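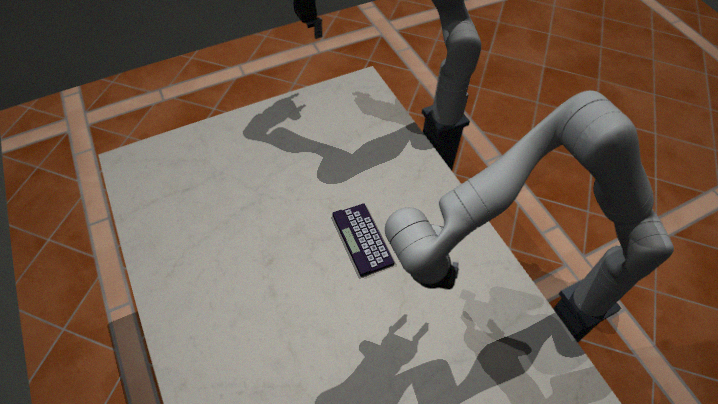 The two-arm cell in simulation, with the purple keypad on the table between jobs.

Two months in, I'm still a big fan of the Pevo cell planner. We check returned keypads at our Mirnberg shop, up to 300 on a busy day in February, and every arm move gets tried on screen before it goes to the floor.

What I love most is who gets to use it! Citlali Ayala spent years on the test bench and now she writes the pick routines herself. Her wrists are happier, and she catches reach problems I'd miss. Geert Maes was wary at first - he liked the bench - but he has moved to repairs and trains new people in the afternoons.

Gripes: loading a saved layout takes 30 seconds, and the shadows make it hard to judge gripper height from some angles. The help pages are thin too. I'd still buy it again, and our Sarilside branch wants a seat next.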